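3.2 How people talk about lending things

I went into this part of the study expecting to hear about money. What I got, over and over, was kitchenware. When I asked people in Quezada what they had last lent to a neighbor, they told me about cake pans, soup pots, a tray that went out for a birthday and came home in March. Violeta Carrasco, who did half the interviews with me, started keeping a separate notebook just for serving dishes (I still have it, and it's a treat to read).

We coded 3877 separate mentions of lending across the two towns, and 2553 of them were about things used for cooking or serving food. Tools came a distant second. I had really wanted ladders to do better, because my whole first draft was built on ladders!

Most of these loans had no return date. People in Stitau seemed almost offended when I asked for one. "You bring it back when you come over," Nélida Echeverría told me, and then she moved on to her sister's wedding for 14 minutes. I've come to think the open date is doing real work here, and Durán's earlier interviews in Pamov lean the same way - a borrowed dish is a reason to knock on the door again.

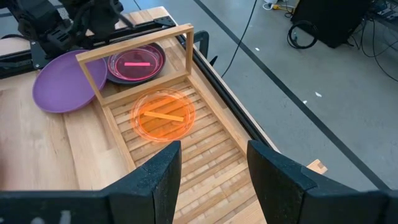 Fig. 4. Slatted bamboo tray on a wooden tabletop.

Returning something empty was a touchier subject. In Quezada, seven of the households we visited twice said they'd never do it, and they put in fruit or a few cookies. In Stitau people were far more relaxed, and a couple of them laughed at me for asking. Kausar Kazmi read an early version of this section and wondered if the difference was just age, since our Stitau group was younger. She may well be right, and I don't have the numbers to settle it. I come back to her point in Section 5, along with the trouble we had getting anyone to talk about things that were never returned.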